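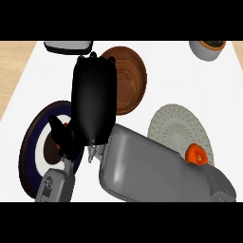

White tabletop with plates, a planter and two orange fruits, computer render.

The Lamplighter of Skirnness

The Lamplighter of Skirnness is a black-and-white horror film directed by Florêncio Henriques and starring Imke Thiele and Jaime Fonseca. It runs for 98 minutes in the version most of us know, though there is a 97-minute cut as well, and I'll get to that further down. I've looked after this entry for a good while now, so forgive me if I go on a bit in places (the sound section used to be twice as long, believe me).

Plot

Thiele plays Agnes, a schoolteacher who takes a post on the island of Skirnness after the last teacher walks out in the middle of term. The lighthouse has been shut for years, but someone is still lighting the street lamps every evening, and they're always lit from the sea end of the village inwards. Her landlord, Rocha (Fonseca, in a marvellous jumper), won't talk about it. Then one night in December the lamps start going out in the same order, one by one, towards her front door. I won't give away the last reel here, but do watch the window behind Rocha during the supper.

Production

Henriques shot the film in and near Nostham, a fishing town with a very steep high street, in 29 days. The script is by Graça Moreira, who had written mostly radio plays before this, and I think you can hear it. Long stretches work perfectly well with your eyes shut! The lamps were real gas lamps for the close shots and painted electric ones for everything else, and if you look at the harbour wall you can tell which is which by the flicker.

The lighthouse interior was built in a disused net loft. The staircase only went up one turn, so Thiele climbed the same steps again and again while the wall behind her was repainted with a bigger damp patch. Tiago Abreu shot the whole film with a single lens, apart from the supper, which he did with a longer one borrowed for the evening. It does look different, flatter and closer, and I used to think it was a fault in my copy.

Music and sound

There's hardly any music. What there is comes from a harmonium, played by Moreira herself, and it turns up three times: over the titles, under the schoolroom dream and right at the end. The rest is wind, gulls and that awful ladder being dragged over cobbles. My sister left the room at the ladder.

Release

The film was put out by Erkard, a small distributor, who opened it at a 745-seat cinema and then sent it round the film clubs. It did quite nicely there, mostly at late shows. The first prints lost a minute from the schoolroom dream, and that's the 97-minute cut, which still goes out on television now and then, usually very late on a Sunday. If Agnes wakes up already wearing her coat, you've got the short one.

Reception

Reviewers at the time liked Thiele and grumbled about the pace. Several thought the ending was a cheat. I'm on the other side of that one (the clue is in the very first shot, on the ferry) but I can see why people felt cross walking out into the car park. It has picked up a steady following since, and the supper gets shown on its own at talks and courses quite often.

Differences between the versions

Apart from the dream, the short cut has a different title card with plain lettering, and Rocha's line about the herring is missing. The closing credits spell Abreu's first name wrongly in both.

See also

The Ferry Bell (Henriques's next film, a comedy)
Gas lamps in horror films
Films set on islands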